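Shelf facing (retail)

Shelf facing, also called fronting or pulling forward, is the everyday job of bringing goods to the front edge of a store shelf so that the labels look out at the shopper and the shelf seems well filled. It is usually done along with wiping, straightening and checking price tags, and in small grocery stores it is often the first thing a new helper learns and the last thing anybody does before the lights go off. The word "facing" is also used for a single front-row place on a shelf, so that a drink with two facings takes up two places side by side.

Background

In older counter-service shops the goods stood behind the shopkeeper, who handed them over one by one, and a gap on the shelf mattered very little. Once customers began to serve themselves, the shelf had to do some of the talking, and keeping it neat became a task of its own. Most small stores settled on metal units with slotted uprights -- the long columns of punched holes let a shelf be moved up or down a notch when a taller bottle comes along -- and much of the habit of facing grew up around this sort of shelving.

Soft drinks and mixed shelves

Soft drinks ask for more attention than most goods. Large bottles are heavy, they are lifted out from the front, and the ones left behind stay wherever they happened to stand. Multipacks in plastic wrap are steadier, but the wrap can slip around until the brand name looks at the wall, and small cartons kept on the same shelf tend to drift to the back, where they may sit for weeks without anyone asking for them.
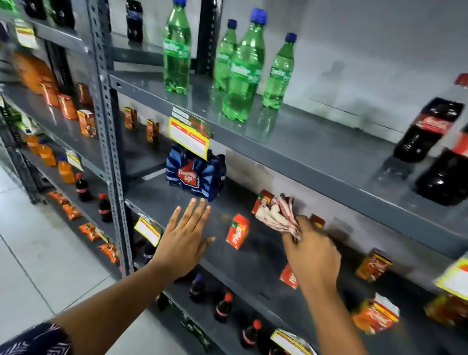
Hands at a middle shelf holding a blue Thums Up multipack and small packaged goods, with green soda bottles on the shelf above.

The usual order of work is from the top shelf down, so that any dust falls on shelves still waiting to be cleaned. Goods are moved aside, the bare metal is wiped with a cloth right to the back, and everything is returned with the older stock in front. Price tags come last. A tag that hangs down over the product is generally nudged along a little, though plenty of shopkeepers are happy to leave it hanging, feeling that a price is worth as much as a label.

Local practice

Customs differ a good deal from one store to the next. At the Agbayani grocery in Bekolstead, which keeps 955 different items on its list, Ronaldo Tolentino drew up a handwritten shelf guide in April that gives each large bottle two facings and allows no shelf to go longer than 9 days without a wipe. His former partner Dindo Macapagal, now running a smaller shop in Tadard, prefers to leave one gap in every row -- a customer, he likes to say, is shy about spoiling a perfect shelf -- and does his whole soft drink section in 16 minutes before opening.

See also

Stock rotation
Price tag
Slotted shelving
Multipack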